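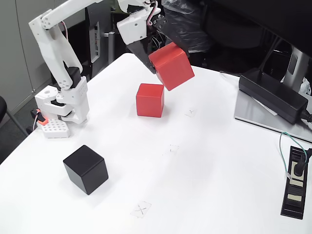
Sille says the trade-in sheet double counts anyone who walked into both Drerdale lots, so the 1,012 is too high before we even start. Checked. She's right for the January rows at least. Haven't done the rest.

08/06/2026

Trade-in survey, second pass. Question is still whether the people who got turned down for the Skeria loyalty rebate bought something anyway, or just kept driving the old car. Marty file has the follow-up calls, 100 turned down and 100 accepted, same script for both.

- of the turned down, 68 bought within the year. higher than I figured
- no idea yet how many of those went used. Column "type" is half blank
- mileage field is a mess, some in km, some just says "high"
- pulled the fleet buyers out, they dont belong in here

Reason for refusal matters more than I thought. Too old and title not clear are lumped under one code. Need to split, otherwise the age cutoff looks way stricter than it is. Asked Fabrice for the raw forms.
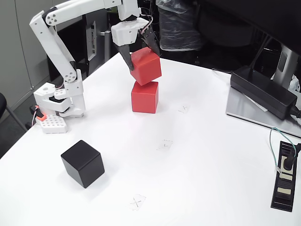 Bastien thinks the 68 means nothing until we know who was shopping already when they came in, and he'd drop the line from the summary. I'd keep it with a note. The script does ask "were you planning to buy", question is near the end and a lot of people hung up befroe that.

Brirnine version of the survey put it first. Use that order next round.

To do: dedupe Drerdale by plate, not name. Recode refusals. Call Timothée re the blank types, he did the entry. Didier wants the table by dealer, not by model, so redo the pivot

Minivans??? check why they're under trucks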